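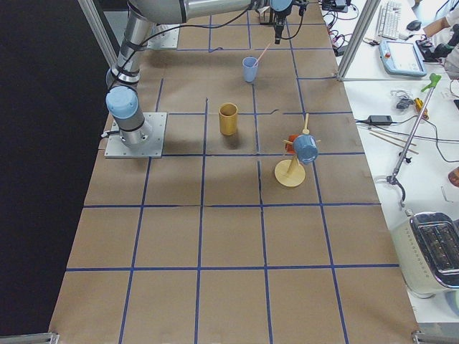
Plameswood, the housewares maker based in Tander, is adding a mug tree to its kitchen range. The wooden stand goes on sale in the new year and will be sold first through the company's own store on Curketti Street.

The tree has a round base, a single center post and short pegs near the top for hanging mugs by the handle. It is meant for small kitchens where cabinet space is tight, the company said Friday. Mugs are sold separately, in colors that include light blue and orange.

A first batch of 300 will be made at the Tander workshop. The price has been set at $49. Customers who order before the end of January will not be charged for delivery within 60 miles of the store.

Plameswood began work on the stand in August, after shoppers asked for something to go with its mugs. An early version had a narrower base and tipped when mugs were hung on one side only. The base was widened twice before the design was approved.

The wood is left pale and finished with a clear oil. The company recommends wiping it with a damp cloth and keeping it out of the dishwasher. Replacement pegs can be ordered from the store.

Plameswood also sells cups without handles, which do not fit on the tree. A low rack for those is being considered under the name Lò, but no date has been given.

The Curketti Street store will be closed for 3 days over the holidays and will take orders for the mug tree when it reopens. Orders can be placed in person or by phone.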